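Filed under: Workshop diary / Kit on trial

Search this blog Go

So the Modeo has been in the workshop for a bit now and I've had enough emails asking what I make of it that I'd better write it all down in one go. Make a tea, this is a long one.

For anyone new: we strip old office desktops. Drives out, cards out, memory out, the good bits go back into other machines and the rest goes off in cages. It's dull work and hard on the thumbs. Letelero, who sell the Modeo, do a trial where they bring the whole lot (arms, grippers, slatted table, the software) and you pay by the month before deciding if you want to keep it. Ours came to 1180 a month, and before you ask, the buying price is a good deal more than I'd spend on a van.

Liv Eide came over to set it up and was brilliant, I have to say. She had us going by the afternoon and didn't once sigh at my wiring. Most of what she taught us was about where the gripper ought to come in from, which matters loads once you're down among the cables. A tower like ours has leads running every which way, and a wide pair of fingers doesn't leave you much elbow room. 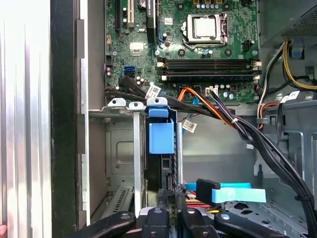

The gripper's own view of the job. Blue drive latch, red SATA cables, plenty to snag on.

I'll do the good first. The drive caddies are a dream! Blue plastic latch, squeeze, lift, and up it comes. Sorcha Cronin reckons whoever designed those cases was secretly on the robot's side. The Modeo takes its time over each one, but it doesn't get bored, and by Monday I'd stopped hovering over it like a nervous parent.

I also like the parts tray far more than I expected to. It's grey, 3D-printed, all little posts and slots, and every part gets a proper home where before we had a heap in a biscuit tin. You can ask Letelero for changes to the layout and they'll print you a new one as part of the trial (one free, then you pay).
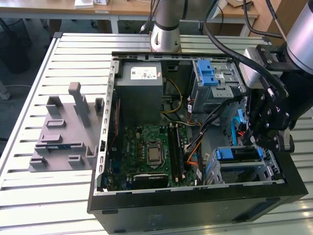 Now the grumbles. The software is called Ollo and it's fine, mostly, but the menus are a maze and there are 3 different places to change the speed. Hugo Nieto found the third one by accident. It also keeps a job log, which I thought I'd ignore and now look at every morning with my toast. We were on job 2362 when I started writing this, counting every single pick and place as a job, so don't go thinking we've done that many computers.

Cables are the real sticking point. Anything stiff or short, or tucked behind something else, and I'd still sooner do it by hand. Liv was straight with us about that from the start and I respect her for it. The brochure is a bit rosier.

And it's big. Two arms and a table is a lot of floor. We shoved the desks back to make room and Peadar Cullinane has been muttering about his chair ever since.

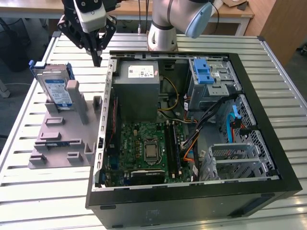

Hard drive in its blue caddy, standing in the tray.

Would I buy one? Ask me when the trial's up. If we were doing one model of tower all day long I'd sign tomorrow, but we get all sorts through the door and each new case needs a fair bit of teaching. Jarlath Mac Suibhne has the same kit over at Doherty and says the teaching gets quicker once you've got a few similar ones saved, so we'll see. I'm going to try it on a batch of the small slim cases next, which I suspect will be a proper headache, and I'll put up how that goes.

If you've had the Modeo in yourself, do leave a comment, especially if you've found a way of making Ollo stop beeping when it's finished.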